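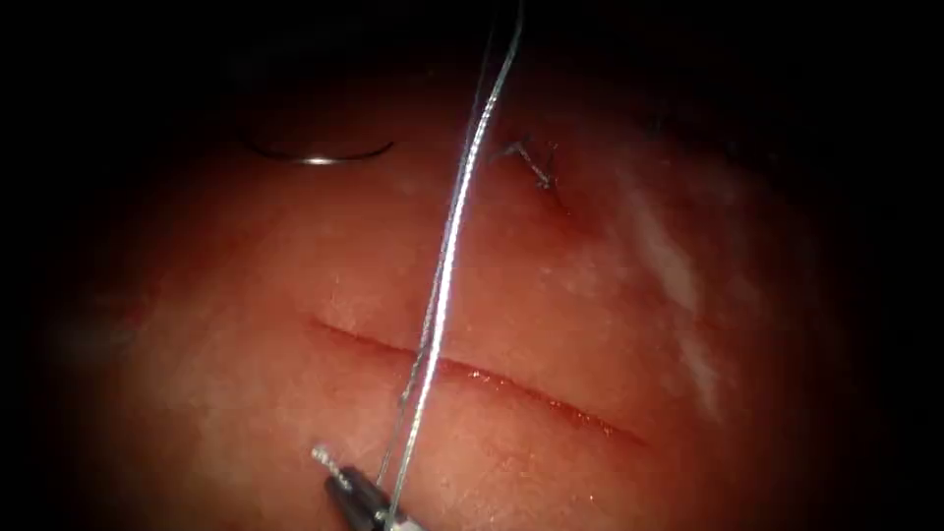 Redgate Young Readers, page 2

Stitches: sewing for skin

When you get a small scrape, your body can fix it alone. A longer or deeper cut needs help, and a doctor may close it with stitches.

The needle does not look like the one in a sewing box. It is curved. A curved needle can dip into one side of a cut and come up on the other, the way a spoon scoops soup. The doctor doesn't hold it with fingers. A tool with small jaws can grip it. In the picture the jaws grip the thread, and the needle rests to one side.

Look at the knot near the middle. It is one finished stitch, with short tails of thread sticking out. The long, thin line running across is a cut, and most of it has not been closed yet. Its two sides are already close together – a stitch holds them that way so new tissue can grow between them.

Each stitch can have its own knot. If one comes loose, the others still hold.

Some threads are taken out later. Others break down slowly inside the body and never need to be pulled out.

Word to know
Suture (SOO-cher): a stitch, or the thread used to make it.

Words by Gebremedhin Derese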